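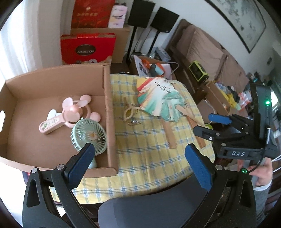

The summer table mid-sort: paper fan and sunglasses on the checked cloth, the pink mini fan and the mint desk fan already in the box.

Filed under: Datasets > Household > Seasonal bits and bobs

# Rillton Summer Things

Hello, and thanks for stopping by! Rillton is my small picture collection of the stuff that comes out when the weather warms up and then needs putting away again - fans, sunglasses, keyrings, the odd stick that belongs to something. I started it last November, when I couldn't find a single pair of sunglasses in my own house, and it has grown a bit since.

## What's in it

There are 339 pictures in this release. I was aiming for 500, but I threw out a lot of near-duplicates and I'm happier with the smaller set. Everything sits in one folder per table:

- `wondport/` - paper and folding fans, mostly on patterned cloths
- `lockyer/` - battery fans and desk fans, in and out of boxes
- `mixed/` - everything at once, like the one at the top

The mixed folder is my favourite. You get a mint green desk fan with a flower in the middle sharing a cardboard box with a pink mouse-head one (round ears and all), and then a paper hand fan with black calligraphy on a long wooden handle out on the cloth. They're all "fan" in the label file, which was fine until I tried to search for one, so there is now a second column called `kind` with `paper`, `handheld` and `desk` in it.

## Labels

Labels live in `skakura.csv`, one row per thing. Columns are `picture`, `thing`, `kind`, `colour` and `where`. The last one is `box`, `cloth` or `other`. Colours are whatever I'd say out loud, so expect "cream" and "mint" and please don't expect them to match a paint chart! Sunglasses get the colour of the frame first and the lenses second, so cream frames with yellow lenses go in as `cream/yellow`.

Loose sticks are `stick` unless they're clearly fixed to a fan. Gift bags and speakers in the background aren't labelled at all.

## Known niggles

- 9 rows have an empty `where`. I'll get to them.
- Small metal keyrings are `keychain` in version 3 and `keyring` before that. Sorry.
- Checked cloths make the edges of paper fans fiddly to trace, so there are no outlines yet, only labels.

## Changes

30th May: version 3 up, `kind` column added, old spellings tidied.

We use cookies to remember your settings. Accept | Manage

Contact | © Rillton Summer Things | Back to top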